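Fimus Corberg Workbench

Bench, aluminum top, for repair rooms, school shops and home garages

We've been building the Corberg since Thodoris Karagiannis got fed up with his old wood bench soaking up flux and coffee, and it's still the one we fight over in our own shop. The top is made from long aluminum profiles laid side by side with open grooves between them, so you can slide in a clamp, a stop or a cable hook anywhere along the length and move it again ten minutes later.

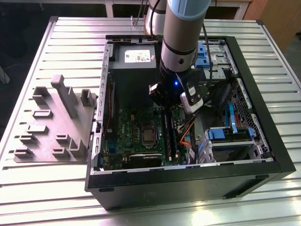 It ships flat in two boxes. Four legs, all adjustable, and they really do cope with a bad garage floor (ours slopes toward the drain!). Plan on a free afternoon and a second pair of hands for the top.

Wipe it down with a damp cloth and mild soap. Screws do love to roll into the grooves, so keep a magnet handy. A thin brush gets the rest out.
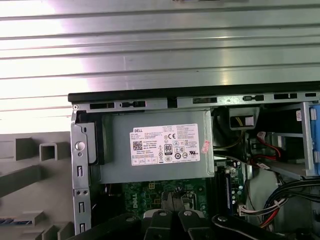
Goes well with the Vrettos drawer unit, which hangs under either end, and the Lurau lamp arm, which bolts straight into the rear groove. Sotiris Antoniadis keeps two lamps on his and says he'd add another.

Standard and tall heights. Spare feet and groove nuts are sold separately. New heights for seated work are coming in November.
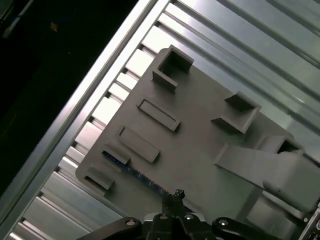

Gray plate with square pockets, on the aluminum top

Page updated 2018-09-05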